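3.2 Bag closure and handling on household tables

Closure type was recorded separately from bag volume.

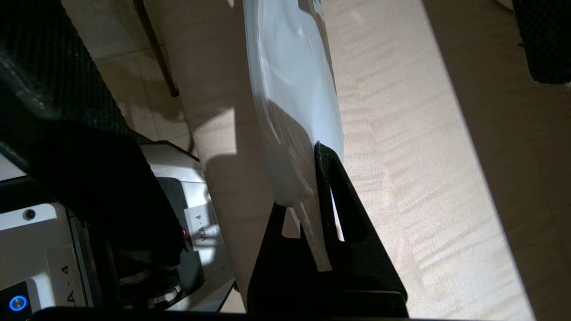 Thin translucent bags were treated as one category regardless of contents, and the contents were not entered in the record. Figure 3 gives one case: a white plastic bag above a light wooden tabletop, its upper part bulging and creased, with a narrow twisted tail of film at the lower end.

Of the 1377 bag entries in the Pusten set, 300 were coded as twisted. An entry was coded as twisted when the gathered film formed a tail narrower than the body of the bag. Knotted and folded closures were coded under separate headings, following the scheme used in the earlier Irer inventory. Entries in which the closure was hidden were left uncoded and do not appear in Table 2.

Lighting was not controlled. Direct sunlight on a pale table lowers the contrast between translucent film and wood, and the shadow of the bag can be easier to trace than its outline. Two coders therefore worked through a subset of 100 entries independently before the remaining material was divided between them. Disagreements concerned mainly the boundary between twisted and folded closures. These were settled by applying the width criterion again.

Figure 3. Translucent white bag with twisted tail, wooden tabletop, sunlight.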